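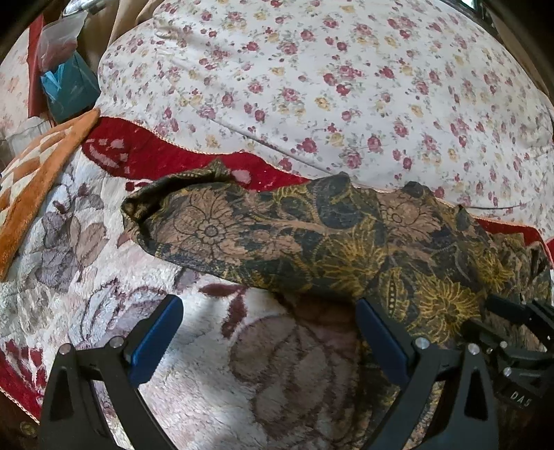
Elard Handheld Steamer, eight months in

Posted 2020-10-30 in Laundry & Linens > Irons, Steamers, Presses

Bought in February, used most weeks since. Was going to write this up in spring and didn't. So, long-term review by accident.

Short version: good on thin cotton and anything with a drape. Bad on collars. Tank too small. I'd buy it again at the sale price, not at full.

What I use it for. Mostly printed cotton: scarves, wraps, a couple of tablecloths, a big stack of batik I've been meaning to sew for years. Also work shirts, less than I thought I would. I hate ironing, always have, my old iron was a Lokadley that leaked brown water on everything pale and I put up with it for far too long.

Setup. Fill tank, click it in, plug in, wait. It says 33 seconds on the box and that's close enough. Tank clicks in with a sort of half click first and then a real one. If you stop at the half click it drips down your wrist. Did this more than once. You learn.

Weight. Fine empty. Full, you notice it by the second shirt. All the weight is at the top where the tank is, so it wants to tip back. My wrist isn't great to begin with so take that how you like. The handle is smooth plastic and I wish it had some grip to it.

Cord is long. Really long, best thing about it maybe. Reaches from the outlet behind the dresser to the closet door with slack left over.

Steam. Two settings. Low is useless, don't know what it's for. High is strong and pretty even, and it does get wrinkles out of cotton if you pull the fabric tight with your other hand. That's the whole trick with any of these. If you just wave it at a hanging shirt you get a warm wrinkly shirt. Pull down on the hem, go slow, top to bottom.

For printed stuff I go from the back side. No fading so far on anything, and I have some pretty dark browns and blacks in there that I was worried about. One piece that I'd bought secondhand did leave a little color on the white towel behind it, but that one bleeds in the wash too so I don't blame the steamer. Test a corner. Old batik sometimes has wax left in it and it'll go shiny or greasy where the heat hits. If that happens stop and do it the old way, paper on both sides and a dry iron.

Linen: ok if it's damp, hopeless if it's bone dry. I mist it first with a spray bottle and leave it rolled up ten minutes or so. Then it works nicely.

Collars and cuffs, no. Anything with a crease you want to keep, no. There's a little clip-on crease tool in the box and it's junk, the hinge is weak and it slides off the head. Mine is in a drawer.

Curtains, yes! Did the whole front room without taking them down. Worth it for that alone nearly. But I had to refill over and over and here's my main complaint: the tank. You get maybe 12 minutes on high. For one shirt, great. For curtains you're back and forth to the sink all afternoon. Friend has the Plirkby one with the floor tank and she never stops to refill, but it's the size of a small vacuum and I've nowhere to put that.

Water. I'm in a hard water area. Used tap for the first stretch like an idiot and by summer it was spitting. White flecks on a black skirt. Ran vinegar and water through it (half and half, outdoors, it stinks) and then plain water twice and it came back fine. Distilled only since then. Manual does say this, on page 3, in tiny type. Read the manual I guess.

Heads and bits. Comes with a brush attachment, which I like for wool coats, and a fabric hook for the door that I don't use. Got my replacement tank seal from Henríquez, the sewing shop, they carry Elard parts and didn't make me buy the whole tank. Seal was cheap. Took me a minute to fit.

Noise: hums, then a clunk when the pump starts. Cat leaves the room.

Things I'd change
- bigger tank, obviously
- some kind of lock for the trigger. there is one but it pops off when you shift your hand
- a stand. you can't set it down flat when its hot so I have it propped in a saucepan
- carry bag is too small for steamer AND cord, pick one

Things I'd leave alone
- cord
- heat up time
- the brush

Does it replace an iron? For me almost. I still get the iron out for sewing, you can't press a seam with steam alone, and for napkins, which I like flat and square. Everything else goes on a hanger and gets steamed, or gets folded as is. If you wear stiff shirts every day, get an iron.

Travel: took it once. Too bulky. Left it home after that.

Rating: 3.5 out of 5. Would be a 4 with a decent tank.

Tags: garment steamers, cotton care, batik, small appliances, long-term tests

Comments (4)

stitchandditch: Same problem with the half click!! Thought mine was broken and nearly sent it back. Thank you

marlow_h: Does it work on quilts? Not the flat kind, a puffy one

> Reply from author: only did a thin one. Came out ok but the back was damp for hours, hang it somewhere after

tealdoor: Disagree on low setting, I use it for silk and it's the only one I trust. High left water spots on a blouse.

pinpusher: is the seal the same for the older model, the gray one? Can't find a part number anywhere

Contact | Privacy | Write for us | © 2020 All reviews belong to their authors | Back to top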